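Project Delus: collecting demos in simulation
Elie Boutros, progress report, November

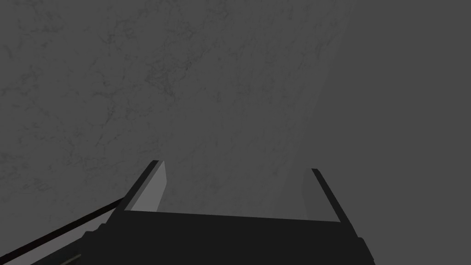
Goal for this part was 300 demos of the reach and grasp task. Have 101 so far. All done by keyboard teleop in the sim, wrist view saved with every step plus joint angles and gripper open/close.

Problems: first 5 runs logged the gripper state one step late, threw them out. Keyboard is slow, and my paths come out jerky wich the policy will probly copy. Trying a gamepad next.

Start poses too similar. Now randomized, 2 ranges, near and far. Training script not started yet.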